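6 min read

I met Anneli Hyvönen at the back table of the Burkdale library at 10 in the morning, and by 10:05 she had already talked me into joining a choir. I can't sing. She says that's what everyone says, and she poured me coffee out of her own thermos so I'd stop arguing.

Anneli runs the Sunday singers in Burkdale, a group that gets together every week in the old Carden school and sings whatever she puts in front of them. There's no audition. There are 41 people on the list now, and when she started there were 12, four of them related to her.

"My sister came to be polite," she told me. "Then she got bossy about the alto part, and that was how I knew she was staying."

She grew up in a house where people sang while doing dishes and didn't think of it as music. Then a teacher told her, in third grade, to just move her lips. She moved her lips for almost thirty years! I asked if she was still mad about it and she took a long sip before answering.

"A little. I sing pretty loud now, you may have noticed."

What got her going again was a box of songbooks from her uncle's place out on Ojala Road. He'd written in the margins of nearly all of them – who liked which song, who cried at it, which ones were no good for a cold church. She sat on the floor with them for a whole weekend. There were 468 songs once she'd typed up the list, and she has her favorites (the sad ones, mostly, and one very silly one about a goat).

I wanted to know how you teach a song to people who can't read music. She doesn't hand out the page at all for the first few weeks. She sings a line, they sing it back, and she keeps going until somebody laughs.

"When they laugh they breathe," she said. "Before that they're all holding on up here." She grabbed her own collar to show me.

The November concert is the one big thing on their calendar. Last year the heat went out at the Carden school and they did the whole program in coats. Anneli thought people would leave at the break. They stayed, and a man in the second row asked for the goat song twice.

She's been after me to mention that they need basses. They always need basses. If you're a person with a low voice anywhere near Burkdale, or over in Avis for that matter, she'd like you to come by on Sunday and sit in the back until you feel like standing up. 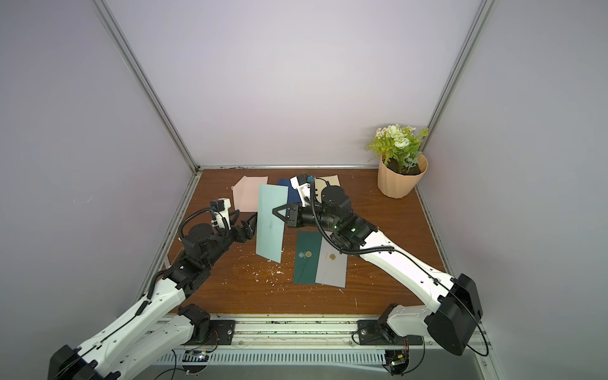
"And tell them there's soup after," Anneli said while I was putting my coat on. "People come for the soup, and I'm fine with that." I asked what kind. She said it depends on who's mad at whom that week, and then she hummed me all the way to the door – the goat song, I'm pretty sure, because I've had it in my head ever since.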